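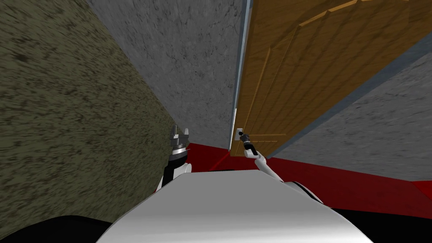 The office in Branau where Pandanetti tests its door-opening software has one door, and it sticks. Visitors have to lift the handle a little and lean. The engineer who runs the manipulation group has been meaning to get it fixed since she moved in, and when I mention it she looks at it with what I can only call professional fondness.

"We've talked about putting it in the test set," she says. "Then somebody would have to model the carpet."

For most of the past year her group has been comparing ways for a two-armed robot to open an ordinary door. The candidates are two controllers and three grippers, and nearly all of the comparing is done in simulation, on a row of machines in a closet that used to hold the coats. The coats now live on the backs of chairs.

I ask her to start with why a door is hard. She sighs in the manner of someone who has been asked this at weddings.

"You do it with a coffee in one hand and your elbow. So you think it's one thing. For us it's a reach, then a grasp, then a turn around an axis you can't see, then a pull along an arc, and during the pull the door decides where your hand goes. If your arm disagrees with the door, the door is usually right."

The disagreement is where the two controllers part company. The older one, which the group wrote itself and calls Primdale after a street somebody once lived on, plans the whole arc in advance and follows it stiffly. The newer one is licensed from Fuchs, a small outfit that makes controllers and, according to her, extremely long manuals. It plans only a short way ahead and lets the wrist give when it meets resistance.

"Primdale is like a moving man who has done this before and doesn't want your opinion," she says. "When its guess about the hinge is good, it's beautiful to watch. When the guess is off by a finger's width, it tries to remove the door from the building."

And the Fuchs controller?

"Polite. It feels its way along. Sometimes it's so polite that it lets go."

The group ran 2,133 attempts with the Fuchs controller on lever handles and got the door open in 1,874 of them. I say that sounds pretty good. She says it sounds pretty good until you picture an office where you fail to leave the room one time in eight. Of the failures, 137 were the same thing: the gripper closed on the lever, started down, and slid off toward the end before the latch cleared.

"Those are the ones I like. They're boring and they're all alike. You can do something about boring failures. It's the rest of them that keep me up, the ones where you play it back and the arm has gone off somewhere as if it had remembered an appointment."

What they did about the boring ones was to change fingers. The first gripper had flat, parallel fingers, and she has nothing kind to say about them. The second had a deep notch that held the lever very well and then declined to release it. The third has shallower shaping at the tips and a bit of slope toward the palm, so that a lever sliding outward meets more finger on its way. She draws it for me on the back of a parking receipt. It looks like a bird's beak, or a mitten, depending on which way up you hold the receipt.

"The notch one won on every number we had," she says. "Grasp held, latch cleared, door moving. Best in class. Then I asked how often it let go afterward, and it got very quiet in the room, and we realized there wasn't a number for that."

There is one now. It's the fourth column in a table she scrolls past quickly, and she asks me not to write down what was in it the first week.

I want to know about the decor. Anyone who has sat through a playback from her group will have noticed that the simulated rooms are not places you'd choose to live. Walls come in mottled stone, floors come in colors that would get a landlord sued. She is cheerful about this.

"Fire-engine floor, marble wall, nice warm wood door with panels. It's a look! We randomize the surfaces so the vision side can't learn that doors only happen on beige. If you train on one hallway you get a robot that's very good at one hallway. I'd know, I had one. It was wonderful until the building repainted."

There are 500 rooms in the current set, with the hinge stiffness, the handle height and the lever length all shuffled between them. Some of them are tight on purpose, with a wall close up on one side, and those have turned into her favorite argument.

The argument is about the other arm. Opening a lever door takes one hand, and for months the group treated the free arm as luggage: park it at a fixed angle, ignore it. In a wide room that works. In a narrow one, the parked arm ends up against the wall, and the stiff controller, pushing on with its arc, would lever the whole robot sideways off its own elbow.

"So the right hand is doing a lovely job on the handle and the left one is having a fight with the masonry," she says. "And our score sheet only looked at the right hand. Full marks."

The Fuchs controller copes better, mainly by treating wall contact on the idle side as something to put up with. It doesn't push back and it doesn't panic. Primdale has since been given a patch that tucks the arm in before the reach, which adds a couple of seconds and makes the robot look as if it's about to sneeze.

Which one would she ship? She takes a while over this and adjusts one of the coats.

"If the customer's doors are all from the same catalog, Primdale with the new fingers. It's faster and it doesn't dither. If they have real doors, old ones, with closers and paint on the hinges - Fuchs. I'd complain about the manual the whole time, but Fuchs."

She is careful about how much of this carries over to hardware. Simulated latches are too clean, she says, and simulated levers never wobble on a loose screw. The group has a physical arm booked for November, along with a rig holding a real door in a real frame, bought secondhand and delivered with somebody's cat flap still in it. The cat flap has already caused a meeting.

"One side says take it out, it's a distraction. The other side says customers have cats."

And her side?

"I want to see which controller tries to use it."

It's nearly six by then and the closet fans have picked up for the overnight run. She walks me out, lifts the handle a little, and leans.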